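Anchor tenant

An anchor tenant, also called an anchor store or key tenant, is a large occupier in a shopping center whose presence is expected to draw a substantial share of the center's visitors. Anchors are usually signed before the smaller units are marketed, and the terms of their leases affect the layout, financing and rent structure of the whole property.

Definition

Usage varies between countries and between owners. Most definitions rest on floor area, on the expected number of visitors, or on both. A supermarket may be the only anchor in a neighborhood center, while a regional mall may have several, placed at the ends of its main walkways. A tenant that is larger than the ordinary units but too small to influence the plan of the building is normally called a junior anchor or sub-anchor.

A shadow anchor is a large store that stands next to a center and brings visitors to it but is not part of the same ownership. The owner of the center collects no rent from a shadow anchor and has no control over its opening hours, its signs or its departure.

Placement

The traditional arrangement is the dumbbell plan, in which 2 anchors stand at opposite ends of a covered walkway lined with smaller shops. Visitors walking from one anchor to the other pass the intermediate units. Later plans added a third or fourth anchor on side branches, giving T-shaped and cross-shaped layouts.
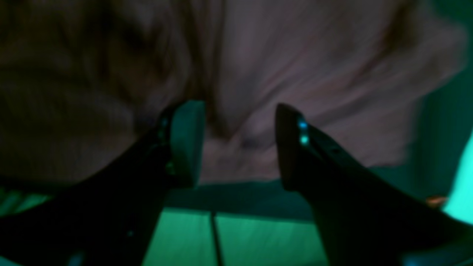
In multi-level centers the same principle is applied vertically. A food hall or supermarket is often put on the lowest level and a cinema or department store on the highest, with escalators set so that visitors cross part of each floor. Lebrun (see Further reading) argues that vertical separation is less effective than horizontal separation, as visitors tend to use elevators when they have only one destination in mind.

Lease terms

Anchors generally pay a lower rent per unit of floor area than other tenants. The difference is treated as payment for the visitors they bring, who also use the smaller shops. Anchor leases are long, often with several renewal options, and may cap the tenant's share of common area costs. Some anchors own their buildings outright and are tied to the center only by an operating agreement covering parking, access and maintenance.

Common clauses include:

Exclusive use — the owner agrees not to lease space to a direct competitor of the anchor.
Radius restriction — the tenant agrees not to open another branch within a stated distance.
Continuous operation — the tenant must keep the store open and trading for a stated period.
Go-dark right — the tenant may stop trading while continuing to pay rent.
Percentage rent — part of the rent is tied to sales above an agreed level.

Co-tenancy

A co-tenancy clause protects the smaller tenants. It allows them to pay reduced rent, or to end their leases, if a named anchor closes or if the occupied share of the center falls below a set level. Thresholds differ widely. In the Skuvside center the reduction applied at 50 percent vacancy or on the closure of either anchor, and lasted until a replacement had been trading for 12 months. 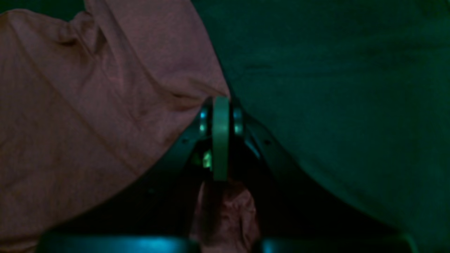 Because several leases may refer to the same anchor, one closure can reduce income across the property. Owners try to limit the effect by allowing replacement with a store of similar size instead of a named company, and by requiring the smaller tenant to show a loss of sales before the reduction starts.

Vacancy and reuse

Empty anchor buildings are difficult to lease to a single occupier. They are deep, have few windows and often have their own loading docks and entrances. Typical responses are division into junior anchor units, conversion to gyms, clinics, offices or storage, and demolition. Division requires new fire exits, separate power and water meters, and in most cases the consent of the remaining anchors under the operating agreement.

The former department store at Tuhumury was divided in this way, with a grocery store on the lower level and a medical clinic above. At Skernano the anchor building was removed and the land was used for apartments.

Measurement

The effect of an anchor is usually estimated from door counts, sales reports and visitor surveys. Sitompul and Rahman separate the visitors an anchor brings to a center from those it shares with other stores, and note that door counts alone cannot make this distinction.

See also

Common area maintenance
Gross leasable area
Percentage lease
Tenant mix

Further reading

Lebrun, Gaëtan. Vertical Circulation in Enclosed Centers.
Lytvynenko, Pylyp. Operating Agreements and the Divided Mall.
Sitompul, Nadhirah, and Rahman, Dewanti. Shared Visits: Measuring Anchor Effects.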